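Home Projects Reports Archive Contact
January 13, 2020
By the Muvent towel group
5 min read

Fold, edge, label: what happens to a small towel between the wash and the shelf

Our brief was to pick one household textile and follow it properly. We picked towels. Small ones, the light green sort you keep by the sink, not bath sheets. Started in August, so most of the washing was done before term and the writing up is what you have here.

Main questions, as handed in:
- which fold takes least shelf and still stays put
- does the trim pull the towel out of shape
- what wears first

Setup. Beige table, plain matte top, pushed up in the corner of the room. We wanted a surface with no pattern so edges show up. The towels came from Sundden, a pack of 10, all the same size to begin with. Washed in the Voß machine on the second floor, 25 washes for the longest-serving ones. Powder was Clurnano, same scoop each time. No softener. Softener would of changed the pile and then we would be comparing two things at once.

The square fold is the one everybody in the group did at home without thinking about it. Half, half again, done. Quick, stacks ok. Problem is the edges. Once they begin to fray a bit they don't line up, and the stack starts to lean after five or so. 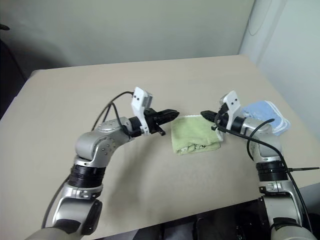

Fig. 1. Square fold on the table, light green towel, dark marking near the lower right fold.

We kept the marking facing up on purpose so that we always knew which way round a towel was. Saves a lot of arguing later. Should have done it from the start and not from wash 5, which is why the first rows in the table have no direction against them.

Edges next. This took more time than the rest put together. The trim on these is white and quite thick next to the green pile, and it behaves like a different fabric. Pile squashes flat under a hand and comes back. Trim doesn't, it holds whatever bend you gave it. Fibres are looped, you can see single ones close up. The tip at the corner is where we looked hardest because thats where every fold starts and where people grab it.
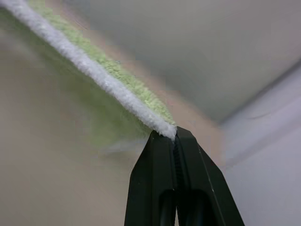 Fig. 2. White border and green pile, close, with the frayed-looking tip.

Our scoring for fray was by eye, two of us each time, written down without talking first. Not very scientific but we agreed more often than not. If doing it again we'd use a ruler and count loose loops per side.

Long fold last. Lengthwise into a strip, then laid flat and pulled straight. White trim goes to the back so there is one clean line to check against. We didn't expect much from this one and it ended up the favourite: goes in a shallow drawer, label end towards you, take one without wrecking the others. It does need more table. Our shelf is 26 cm deep so the strip has to be doubled over for that, and then you lose most of the point.

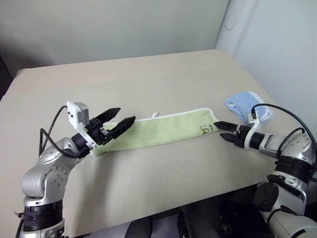

Photo: Muvent project archive

Label. Small dark print near one end. On this one we could only read it as something like "LOV" and then maybe a number, so in the notes it's just "label end". Good enough for direction, no use for telling one towel from another. We ended up sewing a thread into the hem of each, differnt colour per towel.

Results in short. Square fold: fastest, worst stack. Long fold: slower, neatest, drawer only. Rolling we dropped, the trim kept springing it open again. Wear showed at the corners first, then along the trim, pile hardly at all by our scoring.

Problems: one towel went missing between washes and was never found, so the last table has a gap. Drying times not recorded after August, our fault. The colour comparison is by memory and we've left it out of the marks table.

Still to do: the hem threads need checking after the next wash, and the scoring sheets have to be typed up before they go in the appendix.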